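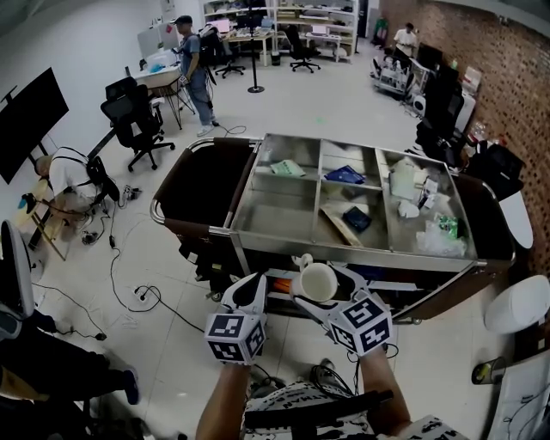

Nenstead Lodge is looking for a part-time tea service attendant to join the kitchen and dining team at our residence in Tomen. The position is permanent, 28 hours a week, and covers morning and afternoon tea for all residents plus some help in the main kitchen between rounds. You would be working from a stainless steel cart with a top tray split into four metal compartments and a curved rail along the side, and keeping it stocked and tidy is a fair part of the job. Small white mugs are used as well as cups, and a few residents have their own labelled mugs, which go back to their rooms after washing.

About us

Nenstead Lodge is a not-for-profit home for older people. We have 103 residents across three wings: Na, Surnik and the Garden Wing. Na and the Garden Wing are general care. Surnik is our memory support wing and has its own small dining room and a keypad entry. The whole building is on one level apart from the laundry and the staff room, which are downstairs.

Meals are cooked on site. The kitchen runs seven days, including public holidays, with a cook, a second cook and dining staff on each shift.

The work

Morning tea starts at 9:45 am and afternoon tea at 2:30 pm. Each round takes a bit over an hour if things go to plan. Between rounds you will wash up, restock, help plate lunches and clear the dining rooms.

Day to day, you will:

make up the tea and coffee urns and check the temperature before leaving the kitchen
serve hot and cold drinks, fruit, biscuits and baking to residents in lounges and in their rooms
follow the drinks list for each wing, including thickened fluids and low-sugar items
write down what residents on a fluid chart have had, and hand the sheet to the nurse in charge
collect and wash all cups, mugs and plates
wipe down and sanitize the cart after every round
rotate stock in the dry store and tell the cook when something is running low
help set and clear tables at lunch

The drinks list changes often. A new copy is printed each morning and kept on the clipboard by the kitchen door. Please do not work from memory, even with residents you know well. If a resident asks for something that is not on their list, check with the nurse before serving it.

Rounds in Surnik are slower. Some residents there need to be offered a drink more than once, and some prefer to hold the cup for a while before they start. There is no rush to finish that wing, and we roster it last for that reason.

What we are looking for

You do not need to have worked in aged care before. Experience in a café, a canteen, a school kitchen or a hospital would be useful. We do need someone who is steady on their feet, can push a loaded cart over carpet and through the link corridor (there is a slight slope), and can lift up to 10 kg from a bench.

You must have, or be willing to get before your first shift:

a current food safety certificate
a police check, which we pay for
an up-to-date flu vaccination
closed, non-slip shoes

You should be able to read and write English well enough to follow the drinks list and fill in the charts. A second language is welcome. Several of our residents have gone back to the language they grew up with, and it is nice for them to be able to ask for sugar in it.

Hours and pay

The 28 hours are worked over 5 shifts, and the roster includes every second weekend. Shifts begin at 9:00 am. Rosters come out a month ahead, and swaps are fine as long as the kitchen supervisor has them in writing.

Pay is according to the support services agreement, with weekend and public holiday rates on top. Previous food service experience is counted when we set your starting step – bring proof of it to the interview. Uniform tops are supplied and laundered here. Staff meals are provided on shift, and there is free parking behind the Garden Wing. The 141 bus stops at the front gate.

Training

New staff do four paid shifts alongside someone from the dining team before taking a round alone. There is also a short session with the speech pathologist on thickened drinks and safe positioning, and an orientation to Surnik with one of the wing's care staff. The job has a three-month probation period.

How to apply

Send a résumé and a short cover letter to the kitchen supervisor, care of the front office at Nenstead Lodge, Tomen. A handwritten letter is fine. You can also drop your application at reception between 8:30 am and 4:00 pm. Please include the names and phone numbers of two people who have supervised you at work, paid or unpaid, and say when you could start.

Applications close at the end of February. Interviews will be held in March at the lodge and include a walk through the kitchen and the three wings, so allow an hour and wear flat shoes. We will contact everyone who applies, including those we do not interview.

If you would like to see the position description first, ask at reception for a printed copy.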